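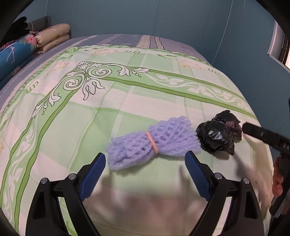

Ticket 424: Left gripper width drops out partway through two-handed takes
Project: Hokura soft goods collection
Component: Drivham handheld grippers, Varghese sync tool
Status: Resolved
Opened: 2024-04-23

Summary

Takes recorded with both grippers come back from the Tindico checker marked "width missing, left." The video looks fine on both sides. The hand path looks fine too. Only the finger opening goes flat, always on the left unit and always after the first minute or so. Single-gripper takes pass every time.

I'm the one recording the soft goods set, which is my favorite so far! Foam fruit netting, knotted plastic bags, rubber bands, anything that squashes and never lands the same way twice. It's great material for a learning system and I'd love to stop losing takes.

Steps to reproduce

1. Pair both grippers in the sync tool and wait for two green lights.
2. Run the open-close calibration on each one.
3. Start a take of 90 seconds or longer.
4. Do any task that uses both hands. Mine was "move the netting away from the bag, then pick up the bag."
5. Upload and run the checker.

Expected: two width tracks, full length.
Got: right track full length, left track stuck at its last value.

Log excerpt

sync: left paired
sync: right paired
take start
width left ok, width right ok
left: late packet, 350 ms
left: late packet, 350 ms
left: marker lost, holding last value
take end
checker: FAIL width missing, left

Update 1

Tried the easy stuff first. Swapped batteries between the two units, no change. Swapped the finger pads, no change. Cleaned both lenses, no change, although the video is lovely and crisp now so I'm counting that as a win.

Then I swapped the units themselves, left hand to right hand, and paired again from scratch. The error stayed with "left." So it follows the name and not the hardware, and I was very happy to see that, because I really didn't want to send a gripper back in the middle of a set.

Update 2 (support)

Nice test, that narrows it down a lot. "Holding last value" is what the sync tool writes when packets get too old to match with a video frame. It says "marker lost" for that case as well, and the wording is bad, sorry. We have a note open to change it.

Please look in the sync tool under Devices, Left, Buffer. It should say 12. If you updated over the November build, the left entry can keep its old setting while the right one gets the new one.

Update 3

Left says 4. Right says 12. There it is!

Changed left to 12, saved, restarted the tool. Saving alone didn't do it for me, the old number came back until I restarted. Could that go in the notes too?

Recorded a fresh batch on the same task, with a new starting layout each time: netting turned a different way, bag closer, bag farther off, bag knot up, bag knot down. All of them passed. The width plots are so much fun to look at with this stuff. You get a long slow squeeze on the foam, where a hard object would give you a sharp stop, and I can pick out the netting takes from the plot alone now.

Question while I'm here: are the old failed takes worth keeping? The video and hand path are good in nearly 90 of them.

Update 4 (support)

Keep them. Move them to the folder called partial and don't rename the files. They can't go into the main training set without the left width, but the video can still be used for pretraining. Please don't fill in the missing part by hand or copy it from another take.

The restart step is going into the notes. Leave the patterned bedspread in the rotation, by the way. We want busy backgrounds as well as plain ones.

Update 5

Moved, names untouched. Bedspread stays. Starting on knotted bags by themselves next, one-handed first and then two-handed, and I'll open a new ticket if the left side acts up again. Closing this one. Thank you, this was quick!

Resolution: Left buffer setting carried over from older build. Set to 12 and restart the sync tool.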